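Papers > Savis Workshop Notes > Equipment Planning > Section 4

4. Planning the Purchase of a Two-Arm Cell

4.1 What the budget has to cover

Most requests for a two-arm cell start with the arms and treat the rest as small change. Our first request did the same. Hugo Carretero drew it up in February with one line for the arms, one for the grippers and one for everything else. The last line ran out first. Rails, cable trays, mounting plates, spare power strips and the household goods to be handled were all charged to it, and the Purkton workshop had to cover the difference.

For the second request we split the costs into 5 groups: arms and grippers, cameras, frame and enclosure, wiring, and task objects. Task objects are bought in lots and written off over 30 working days. Wiring has its own group because cords and plugs wear out faster than we had planned for — mostly at the strain relief — and each replacement means another order.

Figure 1 shows the cord and plug task, which we used to set the size of the wiring and task object groups. Hair dryers were chosen for their long, stiff cords and different body shapes.
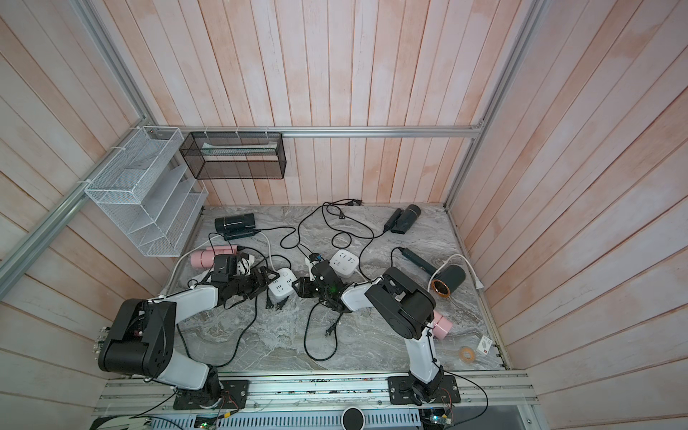
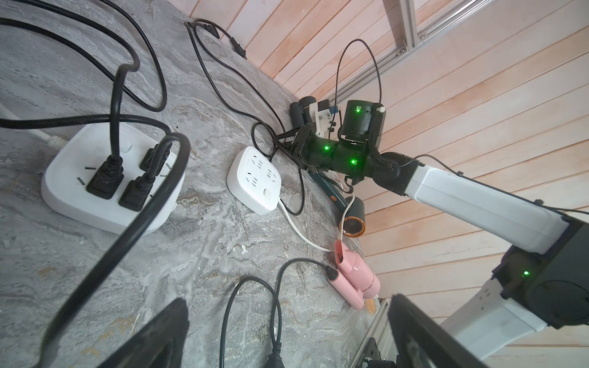
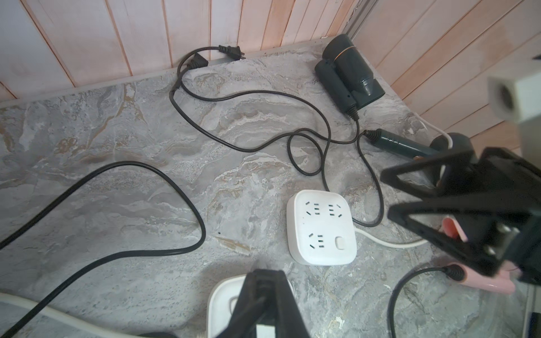

Figure 1. Power strips, cords and hair dryers on the work surface. The first view takes in both arms; the other two are from small cameras mounted near a gripper.

4.2 Spares and lead time

Fidelina Huaranga kept the order log for the Plirkum cell. Finger parts and camera cables were the items reordered most often. We now place the first spares order together with the main one, as a second shipment costs more than the parts do. Cameras at the wrist need one full spare set per cell.

Lead time matters more than price for small items. A missing cable stopped work for 15 days in the first quarter, while the arms themselves were idle for repair only once. The full list of parts for one cell, with order codes, came to 1121 lines and is kept by Adeel Arain.

4.3 Floor space

The Yusof site has room for two cells side by side, but only if the enclosures share a wall. We priced both layouts. The shared wall saves on rail and planking and makes the rear cable runs harder to reach, so the time spent on rewiring has to be added back in. Heledd Meredith's estimate for that labor is used in the totals in Section 5.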